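# Hard water: white film on mugs and glasses after every dishwasher cycle

Asked by **Rostislav Charvát** on 15 June 2022

Hello to all. I moved with my family to a new rented house in Candus in the spring, and before this I lived always in places with soft water, so please be patient if my question is basic.

After each wash my glasses come out with white film. The mugs have it too, mostly on the inside, where it feels like very fine chalk under the finger. If I wipe with a dry cloth, a part of it goes away, but then comes back after the next wash. Plates are better. Forks and spoons have small spots.

What I tried until now:

- More detergent. It became worse, I think.
- Less detergent. The film was a little less but the plates were greasy.
- The hottest program. No difference.
- Cleaned the filter. It was quite dirty, I must admit, but the film stayed.

I called the water office and the lady told me that our hardness is 157 mg per liter, counted as calcium carbonate. She said this is "hard, but not terrible". The machine has a place for salt in the bottom, with a big screw cap. The owner of the house says he never put salt there in 12 years and that it is not necessary if I buy tablets "all in one". I use these tablets, and I have the film.

My questions:

1. Is this lime, or are the glasses already damaged? I read that glass can become cloudy forever.
2. Do I need the salt even with the all-in-one tablets?
3. A shop in Zetham offers me a softener for the whole house, for 900 with the installation. Is it too much for this problem?

Thank you in advance, and excuse my English.

---

## Answer 1 (accepted)

First make the vinegar test. Take one cloudy glass and let it stand for ten minutes in plain white vinegar, so that half of the glass is under. Rinse and dry it. If the lower half is now clear, you have lime and you can remove it. If both halves look the same, the glass surface is etched, and for this I don't know any cure. Your film can be felt with the finger and wiped partly away, so I would bet on lime.

About the salt. The screw cap in the bottom means that your machine has its own small softener inside. It works with a resin that catches the calcium, and the salt washes the resin clean again. Without salt the resin is full after a short time and does nothing. All-in-one tablets contain some softening agent, and in my experience it is enough for medium water. With 157 you are above this, so I would use the salt too.

How to do it the first time:

1. Take out the lower rack and unscrew the cap.
2. Fill the container with water to the top. You do this only once.
3. Pour in dishwasher salt, the coarse one. Never use table salt. It often has additives that can block the unit. Some water will run over, this is normal.
4. Clean the thread of the cap and close it firmly. A loose cap lets the salt water into the tub and you will have even more white film.
5. Start a rinse program immediately, with no dishes. The spilled salt should not stay on the steel.
6. Set the hardness level in the menu. Many people forget this step. My machine came set to the lowest level, and I had film for months with a full salt container. The manual has a table. Pay attention to the units, because mine was in German degrees, and 157 mg per liter is nearly 9 of those.

Also fill the rinse aid and set it in the middle. If you see bluish stripes, go down by one. If you see drops, go up by one.

Before all this, run the machine once empty and hot with a citric acid cleaner, because old lime in the spray arms makes its own trouble.

I would keep the 900 for now. A whole-house unit can be good for the boiler and the shower, but in a rented house it is the owner who should pay for it.

---

## Answer 2

buy Stiltetti powder, never had a problem again

> **Comment from Rostislav Charvát:** Thank you, but is your water hard also?
>
> **Reply:** no idea, it's just from the tap

---

## Answer 3, by Tatsuya Wada

The accepted answer is correct, I only want to add some points about mugs, because the mugs were my own trouble.

If the film is mostly inside, look how they stand in the rack. A mug which stands quite straight holds a little pool in the ring of its foot. Wide mugs that lean too much on each other don't get enough water inside. I now put them at a small angle, on the upper rack, with free space between. Also, I open the door a hand wide when the program ends and wait before I unload. The steam goes out and there are fewer drops to dry into spots.

For the mugs which already have the chalk inside, put one spoon of citric acid powder, fill with warm water, leave it for an hour. I did this with 6 mugs in one evening and there was no need to scrub. Please don't use the acid on gold or painted edges.

Rusnák sells the salt in big bags, cheaper than the supermarket, if you have one near you. Keep the bag closed, it takes moisture and becomes a stone.

One mug from my cupboard, the plain kind I mean: 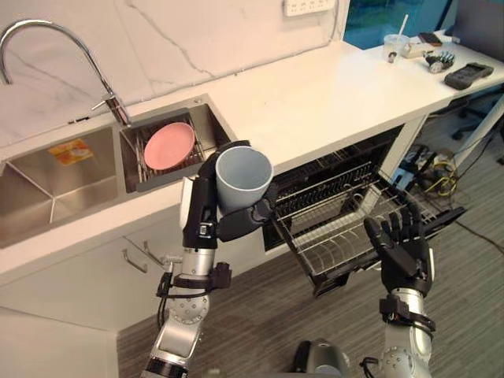

*Pale blue-gray ceramic mug, by the dishwasher*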